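Zilau põe à prova a mesa partilhada – e não promete milagres

Empresa de organização de espaços de trabalho começa pelo pano, pela toalha e por tudo o que fica em cima do tampo

A Zilau apresenta em dezembro o Jaltano, um programa de arrumação para mesas comuns em escritórios abertos. A empresa sabe que o setor está cheio de métodos que prometem produtividade, calma e até felicidade a quem dobrar bem um pano. O Jaltano não promete nada disso. Propõe regras para uma mesa onde várias pessoas pousam coisas e poucas as levam de volta.

O ponto de partida foi um inquérito interno a 839 utilizadores de escritórios partilhados, dos quais 721 disseram ter na mesa comum pelo menos um objeto de dono desconhecido. O número impressiona menos do que parece: perguntar a alguém se a mesa do escritório está desarrumada é quase pedir um sim. A Zilau publica-o com essa reserva.

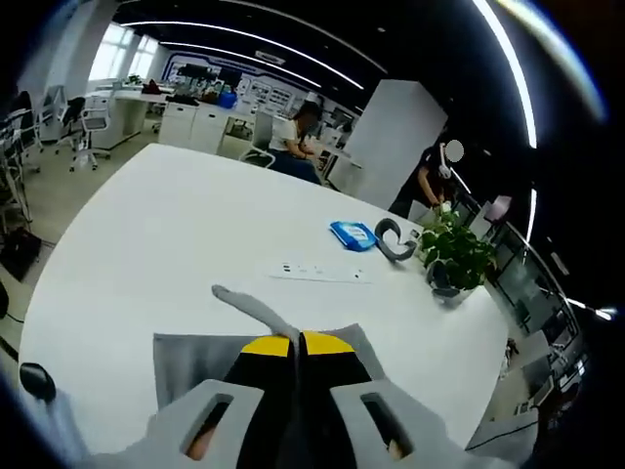

Toalhitas húmidas, uma extensão elétrica branca e uma planta em vaso sobre a mesa comum.

A primeira regra trata do que fica. Extensões elétricas e plantas podem permanecer no tampo, desde que tenham lugar certo. O resto sai ao fim da tarde. A Bustora, que forneceu a lista de materiais do programa, defendia caixas etiquetadas para tudo. A Zilau recusou: caixas a mais acabam por ser outra forma de guardar o que devia ir para o lixo.

A segunda regra trata dos têxteis. Um pano por mesa, aberto e alisado antes de ser dobrado, com as bordas acertadas à mão. Parece óbvio, e talvez seja. Os guias que a empresa consultou gastam páginas inteiras neste gesto e raramente explicam o que se ganha com ele.

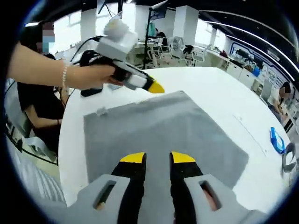

Pano cinzento estendido sobre a mesa redonda branca, num escritório aberto.

Com as toalhas turcas o caso é outro. O tecido felpudo faz volume, as camadas grossas empurram as bordas para fora e o retângulo perfeito dos catálogos dificilmente aparece. O Jaltano aceita uma dobra imperfeita, com a barra lisa à vista e sem obrigação de esconder a etiqueta. O método Urbańczyk, usado como termo de comparação, exige uma dobra adicional que a Zilau considera dispensável.

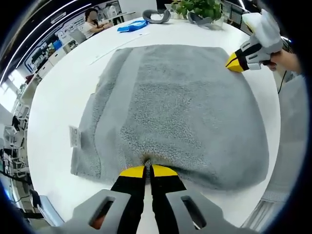 Toalha turca cinzenta dobrada, com a barra tecida mais clara e a etiqueta branca à esquerda.

O programa será vendido em pacotes para 100 ou 200 postos de trabalho e inclui um guia impresso, uma sessão presencial e uma visita de verificação. Não inclui aplicação móvel. A Zilau também não apresenta, por agora, dados sobre o efeito a longo prazo – as mesas arrumadas numa sessão de formação costumam estar arrumadas nesse dia, e isso prova pouco.

Os resultados das visitas de verificação serão divulgados mesmo que sejam fracos.

Sobre a Zilau
A Zilau trabalha na organização de escritórios, copas e salas comuns. Os pedidos de informação sobre o Jaltano devem ser dirigidos ao gabinete de imprensa da empresa.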